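How to Route Loose Cables Through a Slotted Raceway

A slotted raceway is a long plastic duct with openings along the side, so a cable can leave wherever you need it to. It suits a desk or bench where the cables change every few months. The steps are the same for one run or several.

What you need

One slotted raceway with a snap-on cover
Hook-and-loop ties
Masking tape and a marker
Screws, or mounting tape rated for the weight
A tape measure

Step 1. Unplug everything and take the cables off the desk. Wipe the dust off them while they are out. Undo old ties by hand if you can. A knife will nick the jacket sooner or later.

Step 2. Set the raceway down on a flat surface and lay the cables in front of it, side by side. Do this before you mount anything. It is much easier to sort out the order here than on your back under a desk.
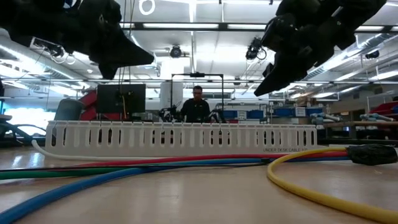

Put the cable with the farthest to go at the back of the duct and the shortest one at the front. Color helps a lot at this stage. If all of yours are black, wrap a piece of masking tape near both ends of each one and write where it goes.

Step 3. Measure each run from the outlet to the device and add 12 inches. Anything past that is slack, and it has to be stored somewhere. Bjartur Toft, who wired the benches at our Resdale shop, leaves 50 percent more on anything that slides or tilts, and I have started doing the same.

Step 4. Coil the slack. Make wide, flat loops and let the cable turn the way it wants to. Tight coils put a kink in the jacket that never comes out.

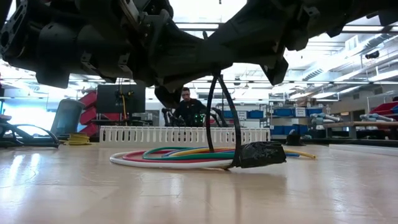
Tie each coil in two places, opposite each other. Keep the ties loose enough to slide a finger under. Coil long cables one at a time if you expect to swap any of them later.

Step 5. Mount the raceway with the open side facing you. Start the screws at both ends, check that it is level, then tighten them.

Step 6. Press the cables in, back to front, and bring each one out through the slot closest to its device. Stop when the duct is two thirds full. Snap the cover on from one end to the other.

Plug everything back in and move any sliding parts through their full travel. If a cable pulls tight, take the cover off and feed it more slack.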